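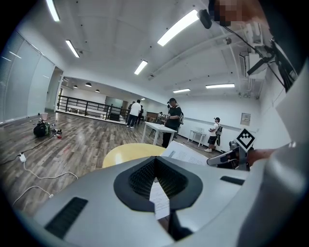 HULLOW, February

The upstairs room at Zarcombe is open, and we are so happy with it that this item has already been cut twice to fit the newsletter. If you have only been in the downstairs offices this winter, please come up and have a look. It's big, it's white, it's full of light, and it has the yellow table.

Let's start with the table, which is what people ask about first. It's round, and it's properly yellow, the kind of yellow that cheers you up at 8 a.m. We argued about it for most of the fall. The first plan had long gray desks in rows, and a good many of you wrote in to say that you had enough of those at home or at your last job. A round table has no head, so whoever comes in late just pulls up wherever there's a gap. It also takes paper very well! Spread out a few printed sheets, slide them across to the person next to you, turn them around so they can read the columns, slide them back. We knew we'd like the table for coffee. We didn't expect to like it this much for paperwork.

And there is a lot of paperwork at Pridavier just now. The membership survey came back with 238 replies (thank you!), and we've been going through them in print, with pens. Reading one another's comments across a tabletop is a much nicer way to spend a morning than sending a spreadsheet back and forth. Some of the replies ran to both sides of the sheet. One asked for a slide between the floors. We have passed that along.

Now for the room. The floor up here comes to 142 square meters, and the walls and the paneled ceiling were kept white all through, so it feels bigger than the number suggests. The old ceiling lights buzzed, as anyone who sat through a meeting under them will remember. The long fluorescent fixtures are on now and the whole space is bright from one end to the other, which matters when you're squinting at a table of figures in small type. Farther back, past the railing, the ceiling comes down lower and three black dome pendant lamps hang from it. We love those lamps. They make that end of the room look like a different place altogether, a little more like somewhere you'd have dinner.

The railing is black metal and it starts right by the doorway. Coats and bags have been turning up on it, and we'd like that to stop, please. There are hooks downstairs and we're getting more.

The curved glass wall is the other thing visitors comment on. It has white blinds, and you're welcome to adjust them to suit whatever you're doing. Do it gently, and one at a time. If a cord feels stuck, leave it and tell the front desk. Two have been mended already, and the replacement parts take weeks to arrive.

Air conditioning: yes, there is some! The white unit is mounted high up on the wall, and the remote lives at the front desk downstairs. We're trying this for the first season because, on the old arrangement, the temperature went up and down eleven times in a day and everybody was cross. If you're too warm or too cold, ask at the desk and somebody will change it for you. Those of you who run cold might like a seat on the far side of the table. Bring a sweater anyway.

What did it all cost? The furniture budget for this floor was $3,830, and we stayed inside it, with enough left for a new kettle. A fair part of that went on the table and on having it brought up the stairs, which is a story in itself. The top arrived separately, went up on its edge, and met the turn in the staircase with what felt like no room at all on either side. It went through on the third try. There was applause. The stairwell needed a dab of paint afterward, and if you look carefully you can tell where.

Several of you have asked what the room will be called. On the plans it has always been the Odukoya Room, and Odukoya it will stay, though we've noticed that most people are saying "up at the yellow table" and we don't mind that either. Signs are being made for the foot of the stairs.

How to use it: the room is open to all Pridavier members from 8 a.m. to 6 p.m., and you don't need to book if you're coming alone or with one other person. Groups of four or more should put their names in the book at the front desk, so that two groups don't turn up with their papers at the same hour. Drinks are fine up here if they have lids. Lunch is better taken down to the kitchen, where the bins are. If you spread things out on the table, gather them up when you go, and check the floor too, as single sheets do like to slide off a round edge. There's a tray at the desk for stray pages. It already holds a seating plan, a knitting pattern and half of somebody's tax return, so if you're missing any of these, come by.

Still to come are a bookcase, a softer doorstop, and a decision about plants. The survey was strongly in favor of plants. It was much less clear on who would water them, so if you'd enjoy doing that, even one week in the month, leave a note at the desk and we'll draw up a list. We'd especially like to hear from anyone who has kept a fern alive.

We'll print the survey results in the next issue, with the full tables for those who want them and a short version for everyone else. Until then, the kettle is downstairs, the lights are on upstairs, and there's usually a place going at the table.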